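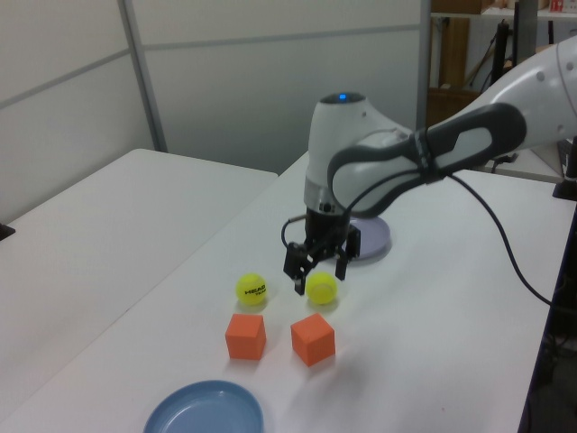 Gripper over two tennis balls

Moving from analyst to data engineer, is the pay cut worth it?

posted by marrowfat_pete
Hi all, long time reader, first proper post. I've been a data analyst at Bikix for 6 years, mostly SQL and dashboards, plus a bit of Python when I can get away with it. I've been offered a junior data engineer job at Urnon and the catch is it pays 4000 less than I'm on now. My manager Dwayne Crenshaw thinks I'm daft to even consider it. He says analysts who know the business will always be wanted, and pipelines are just plumbing.

Thing is, I like the plumbing! The best week I had this year was rewriting the overnight stock load so it stopped falling over. I've got until the end of October to decide. Has anyone here done the same jump, and did the money catch up?

reply by tilly_joins
Did it, would do it again. I took a smaller drop than yours and was back level after 2 years. The first few months were rough though. I thought I knew SQL and then somebody asked me why my query was scanning the whole table and I had no idea what to say (I went and hid in the loo with the manual). If fixing the stock load was your favourite week then I think you know the answer already.

reply by grumbleweed
I'll disagree. Your manager has a point, even if he has his own reasons for keeping you. "Junior" after all that time would bother me more than the money. Did you ask if they'd drop the word from the title? It follows you about on your CV, and recruiters do filter on it.

reply by marrowfat_pete
@grumbleweed I didn't ask, no. Didn't know you could. Is that normal?

reply by grumbleweed
Perfectly normal. Worst they can say is no.

reply by oddsox
Titles mean nothing, sorry. At Dervishi I was a "senior data engineer" and spent my days copying spreadsheets into other spreadsheets. Ask what's on call and how often. I was never told about the on call rota until my second week and I had 60 alerts on my first night, nearly all of them rubbish. That's worth more than 4000 to me – I like my sleep.

reply by grumbleweed
That's one bad employer though, you can't judge the whole trade by it. And titles do mean something when you're trying to leave a place like that.

reply by oddsox
Fair, but I got out fine, and nobody at the new place asked what I'd been called.

reply by Slavica Softić
I hire for both roles at Riltolwood, so a view from the other side of the table. I see plenty of analysts apply for engineering jobs and the ones I take on can talk me through something they built and what went wrong with it. Your stock load story would do nicely. I wouldn't fret over the title but I would ask for a pay review in writing after your probation, with a date on it. Also ask who you'd be learning from. If the answer is "you'd be the team", be careful.

reply by marrowfat_pete
This is brilliant, thank you. I've emailed them about the rota, the title and the review. There are four others on the team so at least I wouldn't be on my own.

reply by tilly_joins
Good luck! Come back and tell us what they say about the rota.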